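Moving the newsletter to paper

I've been putting off this post for most of the winter, mainly because I wanted to see if the paper edition would last past its second issue. The third went out on Friday, so I suppose it has.

The Pestbridge newsletter used to be an email. It had 400 addresses on the list and maybe a quarter of those people opened it. Blandine Millet suggested printing it and leaving copies at the bakery, the library and the train station. I thought that would be expensive and a lot of walking. It is a lot of walking.

The cost is lower than I expected. We print 60 copies at a time, folded once, on plain cream paper. A batch takes me 15 minutes to fold if I don't stop to read it. I do usually stop, and that is how I caught the wrong date for the plant swap in the second issue. 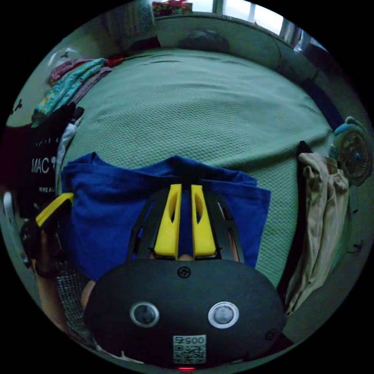
Yellow fingers, sticker 005.

Layout has been the harder part. In an email you can write as much as you like. On paper a column ends where it ends, and Évan Leclerc's piece on the old Bodin mill came in at 1,717 words when there was space for half of that. He agreed to split it in two. The second part runs in May, along with a map he drew of the mill stream.

I also had to learn about margins. The first issue had the page numbers so low that the printer dropped them – I didn't see it until all the copies were done. They went out anyway.

People write back more than they did with the email. Two letters came about the bus stop on the hill and one about the crossword, which had the same clue in it twice. We'll print all three.

If you want a copy and can't get to the bakery, leave a comment with your street and I'll put one through your door on my Saturday walk.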